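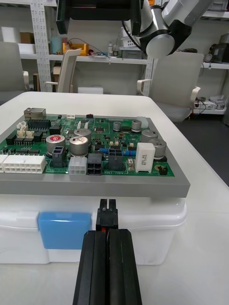 Buscar en el blog... Buscar

La cabra de Bronddale se comió mi sombrero (y ahora me saludan en la panadería)

Imprimir | Enviar por correo electrónico

Pues sí, la del vídeo soy yo. Ya me lo habéis preguntado tantas veces por mensaje que prefiero contarlo de una vez y con todos los detalles, porque en el vídeo solo se ve el final y parece que yo estuviera provocando al pobre animal.

Fuimos a Bronddale a pasar unos días en julio, mi prima Concetta Fabbri y yo, en una casita encima del puerto que tenía una ducha diminuta y unas vistas de morirse. El jueves nos apuntamos a la excursión en barca al islote de Skisdale, que cuesta 20 euros con bocadillo incluido (el bocadillo, flojito, de queso y poco más). Íbamos 8 en la barca contando al patrón, un señor llamado Renzo Monti que lleva media vida haciendo el mismo trayecto y que nos avisó por lo menos tres veces: ojo con las cabras. Yo me reí. ¡Ay!

En Skisdale no vive gente, pero cabras hay a montones. Están por el embarcadero, por las rocas, encima del tejadillo de la caseta donde se compra el agua. Y son guapísimas, eso lo mantengo - blancas y marrones, con unas barbas que ya quisiera mi cuñado. Concetta se puso a grabar nada más bajar, porque ella graba todo, hasta los semáforos.

Yo llevaba mi sombrero de paja de ala ancha, el que me compré en la tienda Dumitrescu la primavera pasada y que me había costado un dinerito. Me senté en el muro para quitarme la arena de la sandalia, me agaché, y noté un tirón. Pensé que era el viento. Luego noté otro tirón, con aliento. Me giré y tenía a una cabra enorme a un palmo de la cara, masticando el ala con una calma que me dejó sin palabras.

Lo que viene después es lo que habéis visto todos: yo tirando por un lado, la cabra por el otro, yo gritándole "¡suelta, bonita, suelta!" como si fuera un perro, y el culetazo. Me caí sentada en un charco. La cabra se fue tan tranquila con medio sombrero y una cinta azul colgándole del morro. De fondo se oye a mi prima, que no podía ni respirar de la risa y que, por cierto, no hizo el menor gesto de ayudarme.

El señor Monti me trajo una toalla y me dijo que era Horno. Yo no entendía nada, creía que me hablaba del calor. Resulta que Horno es la cabra, la llaman así porque se traga todo lo que le pongas delante. El mes anterior se había zampado el mapa de un grupo de jubilados y parte de una mochila. Me quedé más tranquila, la verdad, al menos no era nada personal.

Concetta colgó el vídeo esa noche mientras cenábamos, sin pensar mucho. Cuando nos fuimos a dormir tenía 400 visitas y nos parecía una barbaridad. Por la mañana ya iba por 3000 y una señora comentaba que la cabra tenía mejor gusto que yo. Hubo de todo: gente muy maja, gente preocupada por si la paja le sentaba mal (pregunté en el puerto y me dijeron que Horno estaba perfectamente, comiéndose una red), y uno que quería saber dónde había comprado las sandalias. Son viejísimas, lo siento, ya no las hacen.

Al principio me dio una vergüenza horrorosa. Estuve a punto de pedirle que lo borrara, sobre todo por el plano del charco. Pero luego mi madre me llamó llorando de risa, y hacía meses que no la oía reírse así, de modo que ahí se queda.

El medio sombrero que pude salvar lo tengo colgado en la entrada. A Concetta le he dicho que me debe uno nuevo y ella dice que se lo reclame a la cabra. Seguimos negociando.

Si vais a Skisdale, llevad gorra de tela, agua y algo mejor que ese bocadillo. La última barca de vuelta sale a las seis.

Contacto | © Todos los derechos reservados | Volver arriba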